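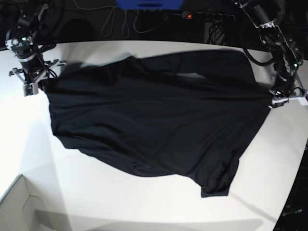 スライド1 まず広げる

(タイトルは読み上げず、すぐ本題へ。会場が落ち着くまで一呼吸)

こんばんは! 今日は黒いTシャツの話だけで最後まで行きます。たたみ方の話なのに、今夜の持ち時間では足りないくらいなんです。

最初にお伝えしたいのは、たたむ前の「広げる」がいちばん楽しいということ。端と端をつまんで、横にすっと張る。上の辺がまっすぐになると、下のほうは布の重みでふわっとたるみますよね。あのたるみ方を見ると、生地の性格がわかるんです。薄手なら細かいしわが寄るし、厚手なら大きく丸く落ちる。私はここで毎回ちょっと見とれてしまいます。

(手元のTシャツを持ち上げる。袖が折れて垂れているところを客席に見せる)

袖、こうなりがちです! 置いてから直そうとすると身頃までずれるので、机に下ろす前に一度軽く振ってください。

スライド2 黒い服は机で決まる

黒や紺をたたむなら、断然、白い天板の上です。輪郭がくっきり出るので、裾の曲がりも袖の向きも一目でわかります。濃い色の机に替えたとたん、裾がどこだかわからなくなる。Venauの教室で机を白に替えた日は、みなさんから「見える!」と声が上がって、本当にうれしかったです。

(ここで挙手。「黒いTシャツ、家に2枚以上ある人?」 たぶんほぼ全員)

スライド3 つまむ場所

布が寄ってしまったときは、あわてて全体を引っぱらないこと。ひだの山をひとつ選んで、そこだけをしっかりつまみます。柔らかい生地は山が丸くふくらむので、指がかかりやすい。そこから少し持ち上げて、隠れている縁を探していきます。宝探しみたいで、私はこの時間が大好きです。

(実演は二回。一回目はゆっくり、二回目は普段の速さで)

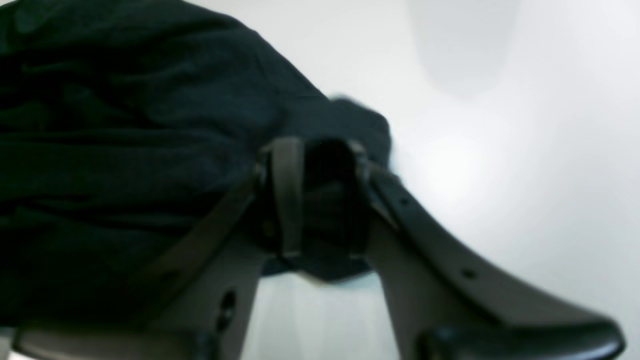 丸くふくらんだひだと、つまんだところ。濃い色の生地は、光の当たる山の部分だけ少し明るく見える。

スライド4 影で読む

黒に近い紺は、ぱっと見ただけでは表も裏も、どこが折れているのかもわかりません。頼りになるのが光です! 横から明かりを当てると折り目の山だけがうっすら浮かんで、しわの流れが読めるようになります。家なら窓を横にして立つだけで十分。夜は卓上ライトを低めに置いてみてください。

スライド5 集めた記録から

Bakilanaのたたみ会で、参加者のみなさんに書いてもらったメモが315枚あります。そのうち161枚に「袖」の字がありました。半分を超えているんですよ。みんな袖で困っている! だから後半の練習は袖から始めます。

(時間が押していたら、この数字だけ言って次へ)

スライド6 実際にたたむ

置いたら、手のひらで中央から外へなでる。押しつけなくて大丈夫です。袖を内側へ、脇を背中側へ、最後に裾から上へ。折る線は毎回少しずれますが、気にせず次の一枚へ進みましょう。枚数を重ねると手が勝手に覚えてくれます。

(練習用のシャツを配る。前の列から。BGMはここで止める)

質問でよく出るもの
・裏返しのまま洗った服は? 広げる前に戻す。
・乾いてすぐたたむべき? しわが気になる綿は早めがいい。
・プリント入りは? 絵柄の真ん中に折り線が来ないように、幅を少し変える。

次回はJulevisで、金曜の夜7時から。テーマは長袖です。配布資料は出口の横に置いてあります。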